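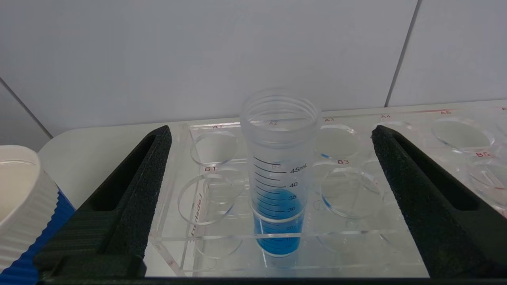 4. Reading a level by eye: what the pupils told us

4.1 Coming to the scale

We began this study thinking that the reading of a liquid level was a small matter, one of those things a child is shown once in the first year of science and then carries about for life, like tying a lace. The teachers we worked with in Corness and Fotville had thought the same, and several of them were kind enough to say so before we had collected anything at all. By the end of the spring term we had gathered 1,304 written readings from pupils in 12 schools, and we had all become a good deal less sure of ourselves.

The previous section set out how far the readings strayed from the true volume. In the present one we turn to the talk that went on around them, which we found the richer part of the material and which took by far the longest to work through. Pupils were asked to read a level, write down their answer, and then tell the person sitting next to them how they had got there. The listening partner could ask anything they liked, though they were asked not to say whether they agreed until the speaker had finished. Most managed this very well. A few could not hold back, and we have kept their interruptions in the record, for they were often the most useful thing anyone said.

4.2 The number nearest to hand

By a long way the commonest account was that the pupil had looked for the printed number closest to the liquid and written it down. We do not want to be too hard on this. It is what most of us do with a bathroom scale or a petrol gauge, and in a great many daily matters it serves perfectly well. A cook who wants a pint of stock does not need to know whether she has a spoonful over. The trouble comes when the pupil believes that the printed numbers are the measurement and that the small lines between them are a sort of decoration, or else something put there for older people.

One girl in Fotville put it beautifully. She said that the numbers were "the real ones" and the lines were "in case you're fussy". Her partner, who had been reading the lines all along, was rather put out to be called fussy and asked her what she would write if the liquid stopped exactly between two numbers. She thought about it for some time and said that she would pour a little out.

The vessels themselves must take some of the blame. On a graduated centrifuge tube of the usual sort, such as the one holding blue liquid in Figure 5, the printed labels read 45mL, 40, 35, 30, 20 and 10, and a child who expects every step between labels to be worth the same will be led astray between 30 and 20. Where the level stands near a label, as it does there at roughly the 35 mL line, the nearest-number habit gives a decent answer, and the pupil goes away with the habit made stronger. It was the levels that fell well between labels which brought the difficulty into the open, and we would encourage teachers to choose a few of these on purpose early in the term.

4.3 Top of the curve, bottom of the curve

Our second group of accounts had to do with the curved surface. Every school in the study taught the rule that one reads from the bottom of the curve with the eye at the same height, and nearly every pupil could repeat it when asked. Rather fewer used it. What struck us, as we went back over the recordings, was how seldom the rule and the reading seemed to meet. A pupil would say the rule quite fluently, then read the upper edge, then explain the reading with care and good sense and no reference to the rule at all.

We asked the teachers at Dumlao about this over a long and very pleasant lunch, and their view was that the rule is nearly always given as a sentence to be copied from the board before the pupil has seen a curve worth the name. Many classroom vessels are wide, and in a wide vessel the curve is slight and easily missed. The children are then being told to look out for something they have not noticed, and being obliging, they write it down. At Dumlao they now hand out a very narrow tube first and let the class find the curve for themselves, and argue about which part of it to count. The rule follows a lesson later. We cannot say from our own readings how much good this does, as the change was made part of the way through our visits, but the talk recorded there afterwards had more pointing in it and more disagreement, and we took that as a hopeful sign.

Eye height gave rise to some charming difficulties. Younger pupils understood that they should be level with the liquid and so lifted the vessel up to their faces, where it tilted. Others crouched, lost their balance, and read whatever they could see on the way down. In Trurkberg, where the benches are old and rather high, the smaller children were in the right place already and read more steadily than their taller classmates. We mention it as a point of interest only, for it was one school and one set of benches, but a teacher wondering why half the class reads high might do well to look at the furniture before anything else.

4.4 Colour and confidence

We had not set out to ask about colour, and the subject came up on its own. Some schools tint the water for reading practice and some leave it plain. Pupils given tinted water were markedly more confident and said so, often in very strong terms. They could see where it stopped, and they liked it better, and one boy asked whether he could take it home.

Whether they read it any more truly is another question, and the answer in our material is a cautious one. With plain water pupils hesitated, bent closer, turned the vessel about, and asked each other for help. With coloured water they glanced and wrote. A deep tint may also hide the lower edge of the curve from a hurried reader, so that the surface looks like a single thick band with a top and a bottom to choose between. We would not wish to take the colour away from anyone – it brings real cheer to a wet afternoon – yet a class that has only ever read strong colours may find plain water a shock when it matters.

4.5 Changing an answer

Finally, we come to the pupils who changed their minds. Over 400 of the readings were altered after the conversation with a partner, and we had supposed beforehand that most changes would come from the less certain child giving way to the louder one. This did happen, and it was sometimes painful to listen to. More often, though, the speaker changed their own answer while explaining it and before the partner had said a word. They would begin with "so I looked at the line and it's", and then there would be a pause on the recording, and the sound of a chair, and a new number.

We have come to think that this pause is where a good deal of the learning lies, and that it is easily lost. In an ordinary practical the reading goes straight into a table and is never spoken aloud. The table looks neat and the lesson moves on to the graph. Asking for one spoken account in each lesson, for one reading only, took the teachers at Corness no more than 4 minutes, and they have carried on with it after our visits ended. They also told us that the pupils now correct the teachers, which has been taken in good part by all but one of the staff.

The readings taken with measuring jugs and medicine spoons at home are treated separately in Section 5, as the vessels differed so much from one kitchen to the next that we did not think it fair to set them beside the classroom ones.

Figure 5. Graduated tube containing blue liquid, upright in a clear acrylic rack.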